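Untertitel fürs Kurzfilmfestival selber machen - Werkstatttipps

Einreichschluss ist im September, also jetzt anfangen. Nicht erst wenn der Schnitt "fast" fertig ist. Fast fertig heißt bei mir noch 15 Änderungen.

Dialogliste zuerst. Ganz normale Tabelle, Timecode links, Originaltext, Übersetzung. Eine Zeile pro Untertitel. Wer gleich im Schnittprogramm tippt, sucht sich später dumm und dämlich.

Höchstens 2 Zeilen pro Einblendung. Lieber kürzen als kleiner machen. Namen weglassen, wenn man eh sieht wer gemeint ist. "Ach", "naja", "also" - alles raus.

Schrift: serifenlos, weiß, dünner schwarzer Rand. Kein Gelb, ausser das Festival verlangt es. Vorher auf einem richtig großen Bild testen, Wand und Beamer reicht. 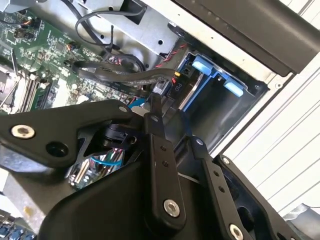

Sicherungskopien der Untertiteldatei nach jeder Sitzung, mit Uhrzeit im Namen. SRT ist winzig, da gibt es keine Ausrede. Ich lege eine auf den Schnittrechner, eine auf den Stick, eine schicke ich mir per Mail. Beim Film "Mestska" hatte ich nur eine Kopie. Einmal und nie wieder.

Gegenlesen lassen, und zwar von jemandem der den Film nicht kennt. Bei mir macht das Ivone Trindade, bei den englischen Fassungen Bimla Negi. Ton aus beim ersten Durchgang! Versteht man die Geschichte dann nicht, fehlt was im Text.

Sonderzeichen prüfen. Immer als UTF-8 speichern. Im Abspann von "Tralar" stand sonst Wr?bel statt Wróbel, peinlich wenn der Mann im Saal sitzt.

Schnittwechsel beachten: Untertitel möglichst vor dem Schnitt weg, nicht drüber stehenlassen. Zwischen zwei Einblendungen kleine Lücke, sonst merkt das Auge den Wechsel nicht.

Framerate vom Festival erfragen, bevor man exportiert. 24 oder 25, das verschiebt alles nach hinten raus. Letzten Untertitel kontrolieren, nicht den ersten - der stimmt immer.

Dann noch Dateiname: Titel, Sprache, Version. Keine Umlaute, keine Leerzeichen. Kein "final_neu_final".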